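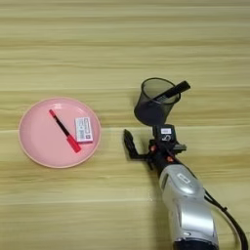 Pink plate with a marker pen and a small white box, on a light wooden table.

Product review: the Indo desk set (round plate and mesh pen cup)

The Jurdale Reading Rooms provide shared tables for members who wish to write, draw or work through papers. Each table has until now been supplied with a single plastic tray, into which everything was placed and from which very little could be found. The furnishings office was asked to look at replacements, and the set sold by Indo was taken on trial from the start of May. The findings below are offered to members and to other reading rooms considering a similar purchase.

The set was obtained through Rivadeneira, a supplier of office goods, and consists of two pieces sold together: a shallow round plate in pink and an upright black cup in mesh. A rectangular tray from Grollutwood was considered for the same purpose and is mentioned where a comparison is useful.

The plate

The plate is intended for the small articles that do not stand up: erasers, clips, boxes of staples, a marker in use. Its raised rim is low enough for the hand to pass over and high enough to stop a pen from rolling to the floor. A marker laid across the base beside a small carton leaves room for a few more items, and both can be picked up without disturbing the other.

Members were divided on the colour. On a pale wooden table the pink is easy to find, and several members said that they had stopped leaving pens behind when moving seats. Others considered it too cheerful for the quiet room. The office takes no view, although it notes that red and black articles show up well against it.

Ink is the main concern. Marks from a water-based marker were removed with a damp cloth. A permanent marker left a faint line that remained after three attempts at cleaning, and members are asked to replace caps before putting such pens down.

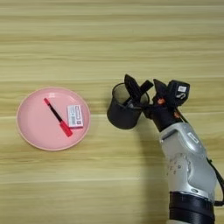
Can the plate and the cup be bought separately?
At present Rivadeneira supplies them only as a pair. Reading rooms that need additional cups will have to order further sets.

The mesh cup

The cup is the better of the two pieces. The open weave keeps it light and allows dust to be shaken out over a bin, a task which took a good deal longer with the old trays. The rounded rim has no sharp edge, and the sides may be gripped from any direction. Members who share a table tend to pass the cup across to one another, and its low weight is welcome in this respect.

The same low weight is a drawback when the cup is not well filled. With one tall pen leaning to the side, a knock from a sleeve is enough to move it across the table. Octavio Bustos, who oversees the tables on the upper floor, recommends keeping several pens in each cup and storing long rulers elsewhere. Very fine refills and loose leads should also be kept out, as they can work their way into the mesh and are tiresome to remove.

Comparison with the Grollutwood tray

The Grollutwood tray is heavier and has fixed divisions. It stays where it is put and would suit a desk used by one person. On a shared table the divisions were soon ignored, and their corners collected pencil shavings. The round plate has no corners and was wiped clean in a single pass at closing time on Friday. The tray does, however, take a full-length ruler, and the plate does not.

Cost and supply

The order for 30 sets came to 933 in total, delivery included. The allowance for table fittings this year was 2,000, and the balance has been carried over to reading lamps. Delivery was in one consignment and the packing was adequate – two plates arrived with scuffed rims and were exchanged without difficulty.

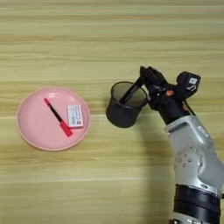 Mesh pen cup with a black pen, and the pink plate to its left.

Assessment

The office awards the set four marks out of five. One mark has been withheld for the permanent ink stain and for the tendency of a lightly filled cup to slide. A thin felt pad under the base would address the latter, and the suggestion has been passed to the supplier.

The sets will remain in use on all shared tables. Members who prefer the former plastic tray may request one at the front desk, where a small number have been kept. Comments on the new sets may be left in the book beside the upper floor entrance.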